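Bernovia Home Alarm Panel – Installation and Setup Guide
Section 8: Smoke and Heat Detectors

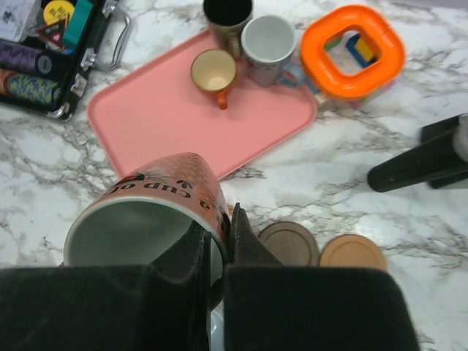
Photo: Tarık Ekinci / Bernovia

8.1 Before you start

This section covers pairing, mounting and testing wireless smoke and heat detectors with the Bernovia panel. Wired detectors on the auxiliary loop are covered in Section 9.

You will need the installer code, a ladder, a pencil, a drill with a masonry bit, and the fixings packed with each detector. Set the panel to Service mode before opening any detector. If the panel is left in Normal mode, the tamper switch will trigger the siren when the cover comes off.

Caution: Do not paint detectors or cover the vents with tape. Dust caps supplied with the detector must stay on during drilling and must be removed before testing.

8.2 Choosing the detector type

Use the Stustik smoke detector in hallways, bedrooms, living rooms and stairwells.

Use the Kaplan heat detector in kitchens, garages and boiler rooms. It responds to temperature only and gives no early warning of a smoldering fire. A heat detector does not replace a smoke detector in the adjoining hallway.

Both types use the same mounting base and the same battery. The Kaplan has a red ring around the test button.

8.3 Pairing a detector

1. On the panel, press Menu and enter the installer code.
2. Go to Devices > Add > Fire. The panel shows "Waiting".
3. Turn the detector counterclockwise and lift it off its base.
4. Pull out the battery tab. The LED flashes green.
5. Hold down the test button until the LED turns solid green, then release it.
6. Wait for the panel to show the device number. Write this number on the label inside the base.
7. Enter a zone name. Names may be up to 15 characters, including spaces.
8. Press OK to save.

If the LED flashes amber, the panel did not answer. Move the detector closer to the panel and repeat from step 2. The panel leaves pairing mode after 2 minutes without a response.

Note: Pair all detectors at the panel before mounting any of them. The panel numbers devices in the order they are paired, and the numbers cannot be changed later without deleting the device.

8.4 Mounting

1. Mark the position in pencil. Mount on the ceiling, as near to the center of the room as the joists and light fittings allow.
2. Keep clear of air vents, ceiling fans and the corner where wall and ceiling meet.
3. Hold the base against the ceiling with the arrow pointing toward the door. Mark both screw holes.
4. Check for cables and pipes, then drill.
5. Fix the base with the screws supplied. Do not overtighten. A warped base will prevent the tamper switch from closing.
6. Offer up the detector and turn it clockwise until it clicks.
7. Remove the dust cap.

On sloped ceilings, mount near the highest point but not in the peak itself.

Caution: Do not use adhesive pads on textured or freshly painted ceilings.

8.5 Linking the detectors

Linked detectors all sound when any one of them goes into alarm. Linking is off by default.

1. Go to Devices > Fire > Link.
2. Select each device to be linked. A check mark appears beside it.
3. Press OK. Each detector chirps once as it joins the group.

A detector that does not chirp is out of range or has an open tamper switch. Older Imska detectors can be paired with the panel but cannot be linked. They will report to the panel and sound on their own only.

8.6 Testing

Tell everyone in the building before you start. If the panel is connected to a monitoring center, call the center and ask for the account to be placed on test.

1. Go to Service > Walk test > Fire.
2. Press and hold the test button on the first detector until it sounds.
3. Check that the panel shows the correct zone name.
4. Repeat for each detector.
5. Press Menu to end the walk test. The panel lists any device that was not heard from.

Do not test with matches, candles or a lighter. Soot on the sensing chamber causes false alarms and is not covered by the warranty.

8.7 Fault codes

F02 – Low battery. Replace with the same type. Do not use rechargeable cells.
F05 – Chamber dirty. Vacuum the vents with a soft brush, then run a test.
F08 – Signal lost. Check that the detector is on its base and the battery is seated.
F11 – End of life. Replace the detector.

Event 1394 in the panel log is a record of a completed walk test. No action is required.

Section text: Oğuzhan Türkmen. Revised May.

Continue to Section 9: Wired Devices and the Auxiliary Loop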